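4.3 Ausfälle der Greiferverfolgung bei der Textilaufnahme

Im zweiten Erhebungsblock am Standort Murnow traten bei der beidhändigen Handhabung weicher Textilien wiederholt Sprünge in der geschätzten Greiferpose auf. Betroffen waren Episoden, in denen ein Tuch mit zwei handgeführten Greifern angehoben, gefaltet und in einen Korb gelegt werden sollte. Von den rund 3000 Episoden des Blocks wurden 300 wegen fehlerhafter Trajektorien verworfen. Der Fehler blieb zunächst unbemerkt, da die Öffnungsweite der Backen über einen getrennten Kanal erfasst wird und dort plausible Werte vorlagen.

Die Sprünge lassen sich in zwei Klassen einteilen. Klasse A umfasst kurze Aussetzer, bei denen die Markerplatte eines Greifers durch den Unterarm oder durch angehobenen Stoff verdeckt wird. Sie dauern selten länger als 6 Bilder und können interpoliert werden. Klasse B umfasst Vertauschungen der Greiferidentität. Sie entstehen, wenn beide Platten nach einer Verdeckung nahezu gleichzeitig wieder erfasst werden und die Zuordnung allein nach dem kleinsten Abstand zur letzten gültigen Pose erfolgt. Ein nachgelagerter Regler erhält dann für die linke Hand die Sollwerte der rechten. Bei der Wiedergabe auf dem zweiarmigen Versuchsträger Pliltar führte dies in einem Fall zur Kollision der Unterarme und zur Auslösung des Schutzhalts. Personen befanden sich nicht im Arbeitsraum.

Als begünstigend erwies sich die Kabelführung. Zug am Kabel verdreht den Greifer um seine Längsachse, sodass die Platte in einen flachen Blickwinkel gerät - besonders dann, wenn die Hände dicht über der Tischplatte geführt werden. Abbildung 7 gibt die Arbeitshaltung beim Fassen des Tuchs an beiden Seiten wieder.

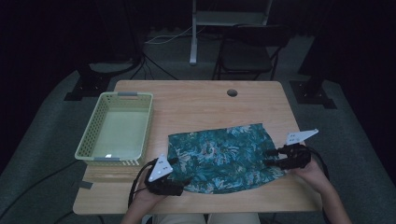 Abbildung 7: Beidseitiges Fassen eines gemusterten Tuchs mit handgeführten Greifern; auf jedem Greifer eine weiße Markerplatte, links der Korb.

Ruba Dabbas wandte in der internen Durchsicht ein, die Kabelführung erkläre allenfalls die Aussetzer der Klasse A; für die Vertauschungen sei allein die Zuordnungsregel verantwortlich, und ein Zughalter werde daran nichts ändern. Der Einwand ist für die reine Identitätszuordnung berechtigt. Allerdings ging den meisten Vertauschungen ein Aussetzer voraus, sodass beide Klassen nicht unabhängig sind. Die Zuordnung erfolgt seither über die Kennung der Platte, und Episoden ohne eindeutige Kennung werden vor der Wiedergabe gesperrt. Der Einfluss einer geänderten Kabelführung wurde nicht gesondert gemessen.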